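In defence of too much wallpaper

Written fast, on a train, so forgive the state of it. I have been meaning to have this argument in public ever since April, when we viewed a terraced house in Erascombe and the agent told us it was "a lovely blank canvas". Every wall the colour of weak porridge. Thirteen walls, I counted, because I was cross. Even inside the cupboards.

Why do we do this to ourselves? Pay a fortune for a home and then decorate it for the next person. Someone we've never met and who will paint over it anyway. My view, and I'll stick to it – pattern belongs in ordinary houses, lots of it, and the fear of it is a fear of estate agents.
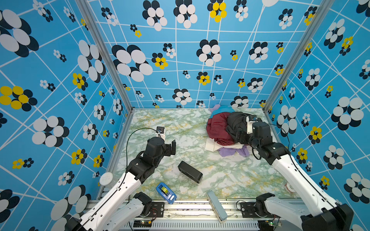
My grandmother had four different papers in one hallway. Brown ferns, orange circles, a stripe, and something with pheasants up by the bathroom door. None of it matched and I can still draw most of it from memory. I couldn't draw you a single wall from any flat I rented in my twenties. People say big pattern closes in on you, makes a small space smaller. Well, look at the sky blue with the flowers, white ovals over black, the odd one in yellow, some tiny and some enormous, and those thin white lines going off at all angles so nothing sits square. Three sides of it. I don't feel closed in looking at that, I feel woken up. Your eye has somewhere to go. A beige wall stops you dead.

My friend Nikau Goodwin disagrees, loudly. He says a home should be restful and that he looks at enough rubbish on a screen all day without his walls joining in. Fair enough. But his flat isn't restful, it's a waiting room. Grey sofa, grey rug, a grey print of a grey wave. He bought a cushion last year, mustard, and sent it back becuase it was "a lot".

A cushion!

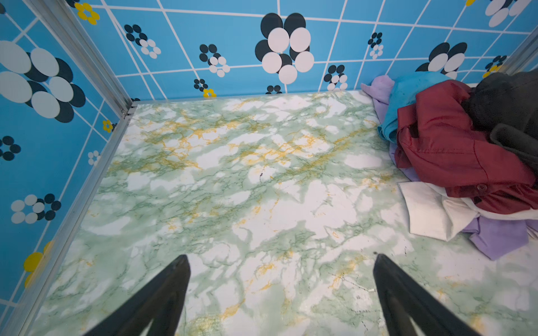 And then there's money, which is always the serious objection. Paper costs more than paint, yes. I got a quote from Clellent, the decorators on our high street, and it was £200 to hang one wall, paper not included. I nearly gave up on the spot. But nobody said you have to do the whole house in a weekend. Do the loo. Do the back of a bookcase. Do the daft little landing where you never stand for longer than it takes to find the light switch. Offcuts and ends of rolls go for very little if you're not fussy, and I would say being fussy is the whole problem.

The other thing people say is you'll get sick of it. Maybe! I got sick of white after 26 days and have lived with it for years regardless. Getting sick of a thing at least means you noticed it. And wallpaper comes off. Horrible job, steam and swearing and bits in your hair, but it comes off.

Kavinda Sikder taught me to hang the stuff, in her kitchen, years ago. Her rule was start in the worst corner, the one behind the door, so your mistakes are hidden and by the time you reach the window you're half decent. She'd chosen a huge leafy print and we got one drop upside down. Still there. She says guests never spot it, I see it every single time and it cheers me up.

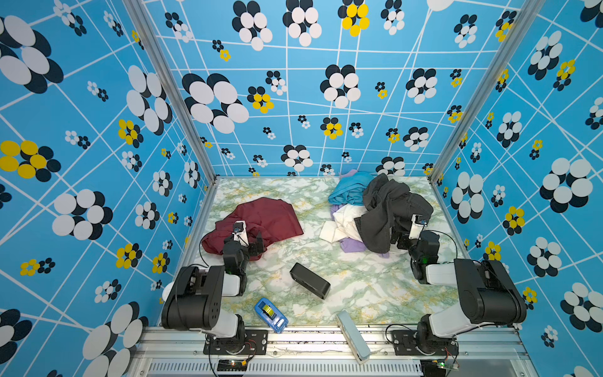

What bothers me most is how early we learn to be careful. Ask a child what colour they want their bedroom and you'll get an answer, straight off, purple with sharks. Ask an adult and they say "neutral". Neutral about what? It's your own bedroom. You're allowed an opinion in there.

I'm not saying cover everything. I don't want laws about it. Have a plain ceiling if you must, have a plain room for headaches. But when you next stand in the paint aisle holding two whites that are the same white, walk over to the rolls and pull out the one you're embarassed to like. Take a sample home and tape it up by the kettle. Leave it a week.

We didn't take the Erascombe house by the way. Bought one two streets over with a purple dining room. The agent apologised for it.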